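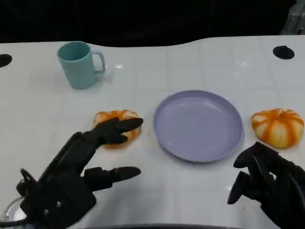 Protokoll der Projektsitzung Vollari, Donnerstag, Raum Cotgate
Leitung und Protokoll: Kourosh Moradi

TOP 1: Stand der Greifversuche
Das Protokoll von der letzten Sitzung wurde ohne Änderung angenommen. Herr Moradi berichtet über den Vergleich von den beiden Reglern. Mit dem alten Regler sind 79 Durchläufe ausgewertet, mit dem neuen erst 20. Ein Vergleich ist damit noch nicht zulässig. 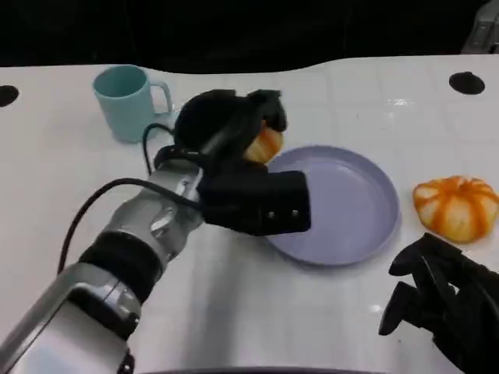
Abb. 2: Linker Greifer mit Objekt über dem Tellerrand, Kopfkamera

TOP 2: Kameras am Handgelenk
Es wurde diskutiert, ob die Kopfkamera allein für die Auswertung genügt. Die Mehrheit ist dagegen.
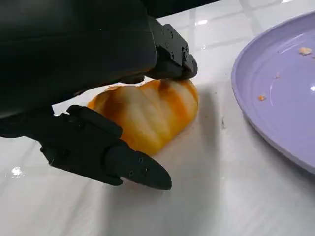 Die Auswertung vom Kontakt soll künftig mit den Bildern vom Handgelenk erfolgen. Man erkennt dort beide Finger am gestreiften Objekt, der untere verdeckt es allerdings links unten. Auch die Reflexe auf der Tischplatte stören die Segmentierung. Eine matte Unterlage wird bei Gondal angefragt.

TOP 3: Nächste Schritte
Der neue Regler bekommt die gleiche Anzahl Durchläufe, Frist ist Ende Mai. Der Bericht geht danach an Vurkanine.

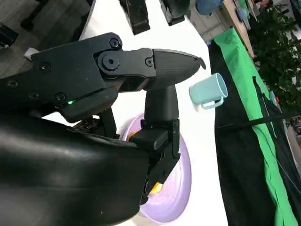

Abb. 4: Greifer über dem Teller, rechts der Becher

Ende der Sitzung: 11 Uhr.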